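Swapping the pads on the hand grippers

September
Posted by Maya Saab

I have put off writing this one up because it's mostly small screws. But Suha Mansour asked me for it twice, and I would like to have it somewhere I can find it again next time the pads go.

I look after a pair of hand-held grippers. They are the plain two-finger kind, black, with a camera on top and a blue pad on the inner face of each finger. You squeeze, the linkage closes the fingers, and the camera records what you did. The recordings go to Datetti, who use them to train an arm. My part is keeping the two tools in the same condition from one session to the next, so that a grip in September looks like a grip in June.

The pads are what wears. On the left tool the old ones had gone shiny at the tips and I was losing thin things. Jewelry was the worst. A string of small beads would start to come up and then roll down between the fingers. I had 1,445 clips on that set of pads, which is more than I should have let it get to.

To change them, take the fingers off first. I tried doing it with the fingers in place and you can't get the scraper in flat. There is one pin at the base of each finger. Push it out from the front with a 2 mm punch and keep left and right apart, because the holes wear a little differently and they don't like being traded. Peel the old pad starting at the tip. If the glue stays behind, leave a rag with rubbing alcohol on it for 17 minutes. I timed this over a few tries, and at ten minutes it still came off in crumbs.

Let the finger dry before the new pad goes on. Start at the bottom edge and roll it up with your thumb. The top of the pad should be flush with the top of the finger. If it sticks out past the tip it will catch on cloth and start to peel within a day.

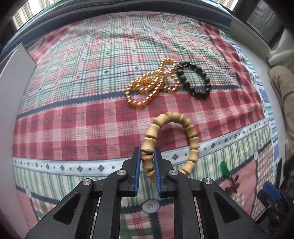 Once the fingers are back on I close the gripper all the way and look at it against a window. The pads should meet along their whole length. If there's light at the top and none at the bottom, one pin is not seated. If the light is on one side only, the pad is on crooked and you get to do it over. I did the right finger twice.

Then the opening. Mine should be 63 mm between the pads with the trigger fully released. It was under that, and the reason was lint in the outer pivots. Bedding sheds more than I would have guessed. I cleaned all four pins with a dry brush and put a tiny bit of silicone grease on each. Don't use oil. I used oil in the spring and it collected every fiber in the house.

The last thing is a test on real objects. I use beads on a quilt, since beads are where the old pads failed and a quilt gives under them the way a tabletop doesn't. Wooden beads are the easy ones. They have some grip of their own and a shape the pads can settle into. Smooth glossy beads are harder, and I don't sign a tool off until it can lift a strand of them five times in a row.

Spare pads come from Plirnstead in sheets. They changed the backing at some point and the newer sheets need a firmer press. Hanan Azar cuts hers with a craft knife and a steel ruler. I use scissors and trim afterward, and my edges are worse than hers.

Still to do: the trigger spring on the right tool is getting soft, and I have not found the same one again. Abla Karam thinks one from a garden pruner would fit. I will try that before the next batch and put the result in the comments.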